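Progress report, second period: working rules for simulated home robots
Prepared for the Okoro program office by the Skusov project group

In this period we finished the draft of the camera-view rule, which was the main open point in April. The rule applies to each camera in a run. If large surfaces close to the lens hide more than half of the view, the reviewer marks it "blocked" and does not use it for judging safe distance.

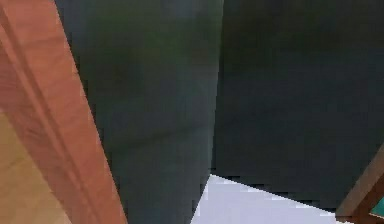
Source: Skusov project, simulation render

We checked 282 views against this rule. In the first round, 24 were marked differently by the two reviewers. Most of the differences were about dark panels without clear edges, and therefore we rewrote the definition with simpler words. The second check will be done by the Terell group.

The other rule is about doorways. A run may start only when the position of every door is written in the run sheet, open or closed. Ladders and other leaning things must be listed also, even if only a part is visible. 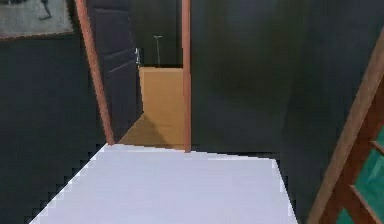
Good practice / Room setup

The room setup list now has seven points. Butudham asked us to add one more about the empty tabletop at start, and we agree with this. We did not yet decide how to treat framed pictures on the walls.

For the next period we request up to 2 extra weeks for the review. The budget stays the same.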